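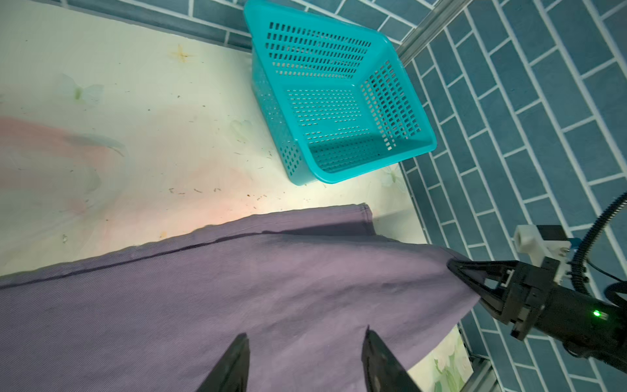 About Handoma

By Maureen Birkett, June

Handoma tests whether machines can do household and light shop-floor chores at a standard a customer would accept. We do not build robots. Manufacturers, appliance firms and laundry operators send us a machine or a control policy, we run it against a fixed set of tasks, and we report what it finished, how long it took and what a person had to fix.

The company was started in Sedgwick by two former appliance test engineers and a textile technician. We now have 10 full-time staff and a test floor of five stations: bedding and laundry, kitchen, parts kitting, shelf stocking and floor tidying.

What we measure

Each chore is broken into stages, and each stage is scored separately. For a cloth-folding task the stages are locate, grasp, spread, align, fold and place. A machine that grasps the cloth on the first attempt and then folds it with a twisted corner gets credit for the grasp and none for the fold. A single pass/fail figure hides this, and we stopped publishing one after our first year.

Our current task library holds 66 chores. A chore enters the library only when three different people can perform it from the written instructions and produce results that score the same. Several obvious candidates, including making a bed with a fitted sheet, took more than one revision to reach that point. "Tidy the room" never did.

Human operators set the baseline. We record the median time for an untrained adult and report machine time as a multiple of it. Time spent on resets, restarts and re-grasping is included.

Where things stand

The short answer to "can machines do chores yet" is that some can do some of them, slowly, in a room arranged for the purpose. Rigid objects of known shape are in good condition. Parts kitting with bins in fixed positions is close to routine, and the remaining failures are mostly reflective packaging and parts that nest inside one another.

Cloth is harder. It has no fixed shape, it hides its own edges, and a hem folded under looks much like a hem lying flat. Two arms help a great deal — one can hold while the other searches for a corner — but they also have to stay out of each other's way. On our laundry station the spread stage accounts for more lost time than any other. Heavy twill behaves better than thin jersey. Large pieces are worse than small ones at every stage after the grasp.

In the last reporting period we logged 1,105 scored trials on cloth tasks across all clients. Per-client results are confidential. Pooled results by stage are available on request.

We are cautious about demonstrations. A chore completed once tells a buyer little. We ask for 30 consecutive trials per task, with starting positions drawn from a list the client has not seen, and we do not permit retuning in between.

Who we work with

Cunex, a maker of commercial laundry equipment, uses our folding and sorting tasks to compare outside suppliers. Zostovum, which supplies fixtures to small assembly shops, funds the kitting station and has no access to other clients' results. The remaining work is paid for by the individual test.

We turn down jobs where the client wants to choose which trials are reported. We also do not test machines intended to lift or move people.

Visiting and contact

The test floor is open to prospective clients by appointment, Sundays excepted. Closed-toe shoes are required past the yellow line. Requests for the task library should state which station is of interest and whether the machine has one arm or two, as the fixture drawings differ.

Recent from Handoma

Scoring a fold: revised corner tolerance
Why we count resets
Kitting station: new bin layout
Open position: test technician, laundry station

This site uses cookies to remember your settings and measure traffic. Accept | Manage preferences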